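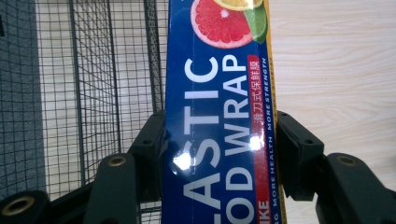 Pantry Packing Assistants - Part Time, Temporary

Truvidbridge is hiring packing assistants for its household goods room in Elton. The work is sorting boxed pantry items and kitchen supplies and packing them into open baskets at a table. Typical stock includes snack and cereal boxes, food wrap, foil and paper goods. The position runs through November, with a possible extension.

Duties
Take items from the table one at a time and place them in the basket assigned to the order. Tall, narrow boxes go in upright along the wall of the basket. Flat boxes go in first. Check each item against the packing sheet and set aside anything with a torn or crushed carton. Clear and wipe the table between orders. 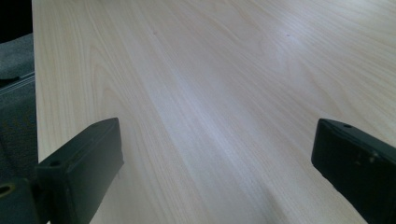
Each shift is four hours, starting at 8:30 a.m. or 1:00 p.m. Assistants pack up to 200 items per shift. There is no piece rate and no bonus for speed - accuracy is checked at the end of the shift, and orders with errors are repacked by the same person.

Requirements
Able to work at a table for two hours between breaks. Able to read small print on product labels in English. Able to lift a full basket. Closed shoes are required. Previous packing or stockroom work is useful but not required.
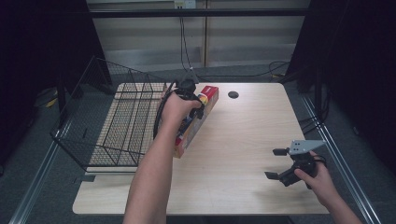
Boxed goods and wire basket at a packing table.

Pay
$79 per shift, paid every two weeks. Training is one paid shift.

To apply
Send a short work history and your preferred start time to Dwayne Montoya, Truvidbridge, 1798 Plornine Road, Elton. Quote reference Antoniuk 400. Applicants selected for a trial shift will be contacted by phone.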